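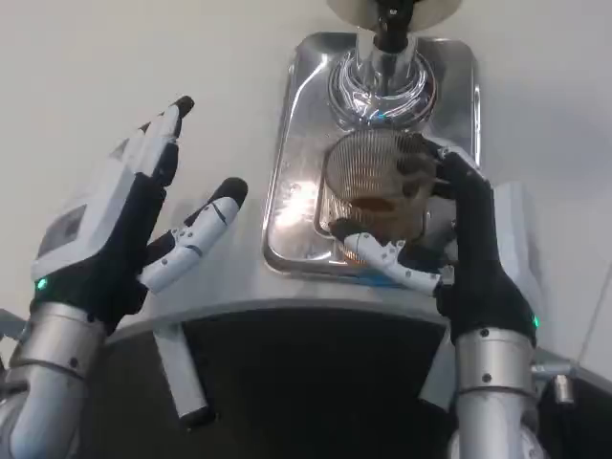

Last modified 2019-09-18 by Renata Espinoza

Ticket: Right hand will not let go of cup at drip tray
Project: Wornisham
Unit: Dimaculangan pair, left and right
Status: Open (reopened, see below)
Severity: Medium. It was Low until the spill.

Symptom
Right hand closes on the mesh cup on the tray, grip is confirmed, and then the release command goes out and nothing opens. The left hand sits up there with its fingers spread, waiting for its turn. Both wrist lights stay green the whole time, so as far as the hands are concerned everyone is having a lovely morning. The controller gives up after 24 seconds and logs "task complete."

How often
7 times since the Rullow update went on. Never before it, in logs going back to June.

What I tried
Restarted the controller. Worked once, then it didn't.

Swapped the release command for a full open. Same result, but the thumb twitched, which I am choosing to call progress.

Lowered the grip limit from 1000 to half that on the right hand. The hand now lets go every time, including while carrying the cup. See spill. Put the limit back.

Ran the same grip with no cup. Opens fine. Ran it with a plain solid cup from the kitchen. Opens fine. So it's the mesh, or what the fingertips make of the mesh.

Asked Boker support. They asked if I had restarted the controller.

Best guess so far
The ribs on the cup are thin, and the fingertips press right on them. My reading of the contact log is that the tip values jump up and down the whole time the hand is closed. The new Rullow build waits for a steady reading before it allows a release. It never gets one, so it holds on, very politely, until the timer runs out. The old build didn't wait for anything.

Safety note
Please do not pull the cup out by hand while the arm is powered. I know it looks stuck and I know you want coffee. If the reading settles while your fingers are in there, the hand moves with no warning. Hit the stop, wait for both wrist lights to go out, then open the fingers from the base, thumb last -- the thumb runs along the bottom of the cup and will tip it if you start there.

Also, "task complete" should not be what we log when a timer expires. I've filed that separately with Boker, where it can keep the other 2 company.

Next steps
Roll the right hand back to the old build and leave the left on the new one. Run the mesh cup overnight, empty this time. If it releases every time, I'll send both contact logs to Boker and ask for the wait to be a setting.

Until then the right hand is off coffee duty. Paper sign is on the stop button. Leave the sign there.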